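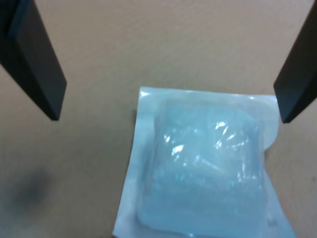
Concetta Caputo told me at the door that I should watch the feet first and only later the faces, and I followed her advice for the whole afternoon.

Home Program Visits Tickets Contact

The Gamia dance house opened its studios in January for visitors. We were 50 people, divided between two floors. In the big studio, Hanyu Yan rehearsed a duet with Feng-yi Choi and stopped many times for one difficult turn — the weight must go down before the arm goes up. I did not understand this until the fifth repetition.

Upstairs we could try a warm-up of 20 minutes. My knees were not happy, but the teacher was patient. The theater itself has 207 seats, and from the last row one still hears the dancers breathe. The visit finished at five o'clock with tea in the costume room.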